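La table de Temholm

Quand Carmela Montes hérita de la maison de Temholm, elle n'y avait pas mis les pieds depuis l'enfance, et il lui fallut deux bonnes heures pour retrouver la clé dans le fatras que lui avait remis le notaire. La cuisine sentait encore la cannelle et le vieux bois – ou bien c'était sa mémoire qui s'en mêlait, allez savoir. La tante Solletti y avait nourri tout le monde, les cousins, les facteurs, les amoureux éconduits, et chacun repartait avec un pot de confiture qu'il n'avait pas demandé.
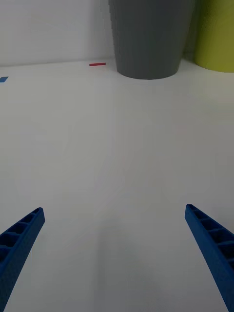 Le plateau blanc et lisse.

Carmela s'assit et ouvrit le cahier de recettes. Entre la page des coings et celle des beignets de décembre, elle trouva une lettre jamais envoyée, adressée à un certain Tejada, horloger à Sirolano. « Mon cher ami, écrivait la tante, j'ai mis quatre couverts ce soir, comme toujours, et comme toujours il en reste un. Je ne vous en veux pas, la route est longue, cent soixante kilomètres de virages, et vous avez peur des virages. »

Elle relut la phrase et se mit à rire toute seule, puis à pleurer un peu, ce qui chez les Montes va souvent ensemble.
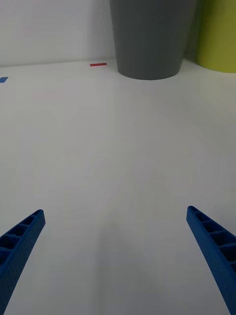
Une table blanche, toute simple.

Le lendemain, elle recopia l'adresse sur une enveloppe neuve, y glissa la lettre et ajouta de sa main : « Monsieur, si vous êtes toujours de ce monde, je fais des beignets. Prenez le train. » Puis elle descendit jusqu'à la poste, par le chemin des tilleuls, en se demandant où diable la tante rangeait la cannelle.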